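We use cookies to remember your reading settings. OK / Manage

Household Management 7: Storing things at home
Notes for session 9, Blair Menzies
April 5, 2023

Read these before you come in. Not a full text, just what I talk from. Gaps are where we discuss.

Recap from last time: buying. We said most waste in a home starts at the store, bigger pack than needed, second one "just in case". Today the other half. What happens once it's in the house.

Main idea: three enemies. Heat, damp, light. Air is a fourth for some foods (nuts, oils, ground coffee). Write these at the top of your page, we come back to them all session.

Where people store things vs where they should:
- over the stove: spices. Wrong, hot and steamy every evening
- bathroom cabinet: tablets, vitamins, bandages. Damp. Bedroom drawer or hall closet is better, up high if kids visit
- window sill: oil, honey, anything pretty. Light
- garage: cans ok if it doesn't freeze. Flour no

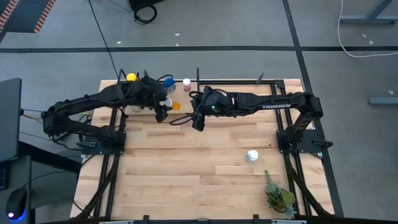 Vol. 9, p. 7

Dates on packs. Big confusion every year so go slow here. "Best by" is about quality. "Use by" is stricter, mostly chilled food, follow it. "Sell by" is for the store, not you. Then the opened-jar symbol, small picture of a jar with a number and M, months after opening. Mostly on cosmetics. Only works if you know when you opened it!! So: marker pen, write the date on the lid. Costs nothing.

Rotation. Old to the front, new to the back. Same as a shop shelf. The Lernlow households (see last handout) tried this for a month with no other change. Before they started, one family in Pirkdale had 9 open bags of rice and pasta between the kitchen and the basement. They thought they were out of rice. Ask yourself which shelf in your place is like that.

Containers. Doesn't need to be fancy. Tight lid, wide enough mouth to get a scoop in, a label. Keep the cooking instructions, cut them off the box and tape them on. Do NOT decant medicines or supplements. The original bottle has the strength, the serving, the lot number and the warnings, and you lose all of that in a nice glass jar. Same for cleaning products, never into a drinks bottle, not even for one afternoon.

Reading a label, quick version. Serving size first, everything under it depends on that. Then servings per container. Then percent daily value, which is per serving and not for the whole pack. People skip straight to the big number and get it wrong.
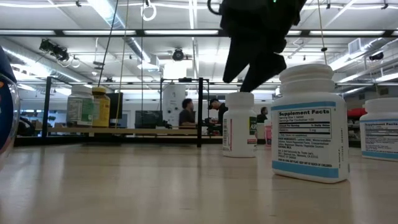 Which brings in cost per serving. Price divided by servings, that's it. Do it for two sizes of the same thing. The big one usually wins on paper, but only if you finish it before it goes off. Take 300 servings at one a day, that's most of a year, and if the date is April you may well end up throwing a third away. Then the small one was cheaper. Work a few of these with your nieghbor.

The inventory. One sheet, inside the cupboard door. Item, how many, date. Don't list everything, you'll quit in a week. List what you buy without looking. Gillies method (p. 794 in the big reader, library copy only) uses two columns, "have" and "open". I prefer it to apps but up to you.

Disposal. Old medicine goes to a pharmacy take-back or a collection day if there's one near you, check before you go. Not down the sink. Batteries and paint seperate. Food past its best that's still fine, use tonight, soup covers a lot.

Homework: pick one shelf. Empty it, wipe, write down the oldest date you find. Put back in date order. Takes about 7 minutes if it's a small one. Bring the sheet. We compare, no grades for this one.

Next session: fridge zones, then freezing. Read the Bredia chapter, first half only, skip the tables.

2 comments | 9 shares

Contact | Copyright Blair Menzies | Back to top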